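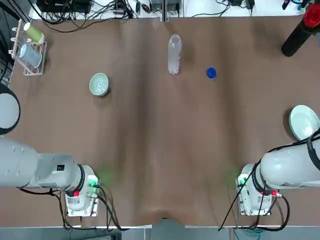

Staff meeting, Matbridge site, kitchen + packing. Minutes typed same afternoon, corrections to the office please. First item was the table cell and what it means for the washup and sorting shifts from December. Long discussion. Cell is still on table work only, crockery and bottles, nothing from the hot side. Two arms, one brown table, dish rack at the corner. Bottle with the cap off was brought up again: cap is lying next to it, small blue thing, and the packing people asked who puts caps back on if the arms don't. Answer for now, the person on the table shift. That is not written in anyone's duties. To be written in.

Item 1, cont. Shift pattern
Management proposal: table shift goes from two people to one plus the cell. No job losses, this was asked three times and the answer was the same three times. Staff side want it in writing before the end of the trial. Agreed, letter to go out with the next pay slips.
Hours freed up go to packing, not to the floor. Floor staff not happy, they have been short since summer. Noted.
Night washup unchanged. Night people asked why they have to do the training then. Because of cover. Training stays.

Item 2. Training
Half day on stop button, restart, clearing the table by hand. Pfister doing the first round, after that our own people train each other. 6 places per session.
Question, is it paid. Yes, normal rate, and if it falls outside your shift it's overtime.
Several people said the Pfister handout is too long and all in small print. One page version wanted for the wall, large type, Spanish as well. Action: office.
Restart to be done by trained people only. If no one trained is on, leave it stopped and wash by hand. No one gets written up for leaving it stopped, this was asked for and agreed.

Item 3. Trial numbers
189 stops logged on the sheet so far. Argument about what counts as a stop. Some shifts write down every pause, others only when they had to call someone. So the total doesn't tell us much. New sheet with two columns, pause / call-out.
Somebody asked if the sheet is being used to compare people. Management: no. Staff side want names off the sheet then, shift only. Agreed.
Bowls with anything left in them are the main complaint. Grains and small stuff get everywhere and the table person ends up sweeping as well as sorting. Suggestion to scrape at the hatch. Hatch people say thats their time gone instead. Not settled, try it for a week at lunch only and report back.

Item 4. Cables and space
Cables at the back on the white worktop. Cleaning staff don't want to wipe there and don't want to be blamed if something gets unplugged. Agreed cleaning stops at the edge of the brown table until Pfister have been in to tidy it. Cables hanging off the front as well, same rule, don't tuck them, don't tape them.
Walkway tape on the floor to be redone, it's peeling by the door.
Stools: people on the table shift want to sit now that it is mostly watching. Up to 4 stools available from the old canteen. Ok'd.

Item 5. What the job is now
Not on the agenda but took the most time. Table shift used to be two people talking, now it is one person and the arms, and the afternoons drag. A few said they'd prefer packing for that reason. Others like it, easier on the back and wrists. Proposal to rotate every 2 hours so no one gets a full day of it. General agreement. Shift leads to draft the rota.
Pay grade for the table shift if it includes restarts: raised by staff side, management will look at it. Staff side asked that "look at it" be minuted with a deadline. Next meeting.

AOB
Lockers, still waitng on keys.
Radio in packing too loud.
Milk.

Meeting closed 3:40 pm. Next one same room, after the lunch clear.

Recent items
Hitotia site: notes from the packing line visit
Mevolley delivery times, winter
Overtime form (new version)
Matbridge staff meeting, previous minutes
Canteen furniture, what is left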